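Start | Blaulicht | Region | Menschen | Podcast

Start > Menschen > Interview

Rhun Vaughan sucht Leute, die im Wald verschwunden sind. Als ich ihn in Estby treffe, hat er noch Matsch an den Stiefeln und bestellt erst mal zwei Stück Kuchen (eins davon war für mich, sehr nett!).

Im November war er bei der Suche nach Satish Panicker dabei, der am Devach vom Weg abgekommen war. 80 Leute, zwei Hunde, ein Gelände voller Farn. »Nachts hörst du alles und siehst nichts«, sagt Rhun. »Ich hab bestimmt zehn Minuten lang mit einem Baumstumpf geredet.«

Ich will wissen, wie man da überhaupt anfängt. »Mit der Familie«, sagt er. »Geht er bergauf oder bergab, wenn er sich verläuft? Mag er Wasser? Das fragt dich sonst keiner.« Panickers Schwester meinte sofort: bergab, immer bergab. Also gingen sie am Bach entlang.
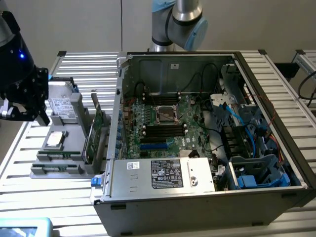
Gefunden haben sie ihn am zweiten Morgen unter einem Felsvorsprung, unterkühlt und ziemlich schlecht gelaunt. »Er wollte wissen, warum das so lange gedauert hat«, erzählt Rhun und lacht - aber nur kurz. Beim Fall Wynne im Jahr davor kamen sie zu spät. Darüber redet er ungern, und ich habe nicht weiter gebohrt.

Ob er selbst noch allein wandern geht? »Klar. Aber ich schreib meiner Frau vorher einen Zettel, mit Route und allem.« Dann klingelt sein Handy, er hört zu, nickt und zieht die Jacke an. Den Kuchen habe ich aufgegessen.

Zuletzt erschienen
- Stolten: Polizei stellt Suche am Wehr ein
- Was in einen Notfallrucksack gehört
- Eine Nacht in der Leitstelle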